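The Second Life of a Bedsheet

In the back room of Plumwood, a secondhand linen shop in Clakamlow, the shelves are sorted by color instead of size. The whites take up most of one wall. The prints get two shelves near the window, and those are the ones people go to first.

Abilio Carretero opened the shop in 2000 with stock he bought from a hotel that was closing. He expected to sell plain sheets to landlords. The first box to empty was a box of flowered ones that had come along with the rest by mistake.

"I had priced them low to get rid of them," he says. "A woman bought six and came back the next day to ask where the others were."

Printed bedding goes in and out of style, but it never leaves the house. Most families have at least one loud sheet at the bottom of the closet. It comes out for guests, for a sick child, or when everything else is in the wash. Carretero sells a flat printed sheet for 30 dollars if the color is still strong and 40 if it is large enough for a king bed. Faded ones go into a bin by the door and are sold for cutting up.

What makes a print last

Jeferson Teixeira worked in the dye room at the Casado mill for most of his career and now teaches an evening class in home textiles. He tells students to look at the back of the cloth before the front. If the pattern shows through fairly well on the reverse, the dye has gone into the yarn. If the back is nearly white, the color is sitting on the surface and will wear off first where people sit and where their shoulders rub.

Orange is a color he has opinions about. A bright orange ground hides small stains and makes a dull room look warmer, and it is also hard on anything put next to it. Pink pillowcases look dirty beside it. Pale blue looks cold. Teixeira's advice is to pick one of the darker colors a garden would give you and leave the rest alone.

Dark green is the one he comes back to. A plain green cloth laid over part of an orange floral sheet calms it down without covering it up. It doesn't need to be a real bedspread. A length of plain fabric will do, and it can go on at an angle, with some of the big flowers left showing past the edge. A few folds are fine. He thinks a cloth pulled perfectly flat over a busy print looks like a lid.
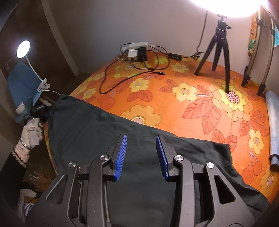 Washing and drying

Carretero washes everything that comes into the shop, and his rules are short. Cool water, inside out if it's a duvet cover, half the soap the box tells you to use. A new or newly bought dark cloth gets washed by itself the first two times. Green is not as bad as red for bleeding, but he has seen a cream sheet come out the color of pea soup.

He dries prints in the shade. At home he uses a line on the north side of the house, and at the shop he has two racks from Tornis that fold against the wall. Sun is what ruins orange. In June one year he left a sheet out for a weekend, folded once over the line, and it still has a pale band across the middle. He keeps it behind the counter to show customers.

Ironing is up to you. Teixeira irons only the top edge, where the sheet folds back over the blanket, and says no guest has looked any farther down. Cotton with a little polyester in it can be smoothed by hand while it is still damp and then left alone.

When to cut it up

A sheet usually goes thin in the middle while the sides are still good. The old fix was to cut it in half lengthwise, sew the two outside edges together, and hem the new sides. Few people want to sleep on a seam now, but the same good sides will make a tablecloth, a pair of curtains for a small window, or a cover for an ironing board.

Large flowers should be cut with the whole motif inside the piece. Teixeira lays a plain cloth over the sheet and slides it around until he likes what is left showing, then marks the line with chalk. Small pieces become pillow covers. With a strong print he uses a plain fabric for the back, usually the same dark green.

The scraps at Plumwood are sold by the bag, tied with a strip of whatever is inside. Quilters take most of them. Carretero asks only that they call ahead if they want the oranges, as he puts out one bag at a time.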